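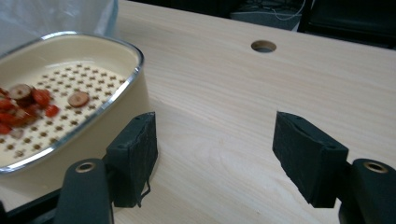 Ilona Szűcs asked, after reading the first draft of this review, whether a policy trained only on hand-held demonstrations can be trusted with soft food at all, given that the person holding the tool feels the grip and the robot does not.

The question bears directly on the Naller method, which the Unora laboratory has now released with its training code and its 615 demonstrations. Under the method, an operator performs each task with a hand-held gripper, and a policy is learned from the recorded views and finger motion. No robot arm is needed until the final test. Our review covers food sorting only.

Installation took one working day. The written guide is clear on calibration and weak on finger pads. It gives no schedule for replacing them, although pad wear changes the width at which the fingers meet, and the policy reads that width as an input. We recommend that users record the closing width at the start of each session and discard any session that drifts.

Collection is the strong point of the method. New operators produced usable demonstrations after 5 practice attempts, and the software rejected poor tracking promptly. Shallow trays gave little trouble. Deep containers were harder, as the walls limit the angle of approach and can hide the food from the camera until the fingers are already low.

On our own arm, the trained policy placed firm pieces correctly in 80 percent of trials. Results with soft, diced pieces were clearly lower. Most failures were late closures or excess pressure, which supports the concern raised by Szűcs. Adding 3 further sessions of soft food reduced the late closures and left the pressure errors unchanged. The Retamal variant, which adds a force signal, was not available to us in time.

The method is suitable for laboratories that need varied demonstrations at low cost. It is not recommended at present for delicate items without force sensing. The data license permits research use only, and requests for other use must be made in writing to Unora.

Reviewed 03/12/2023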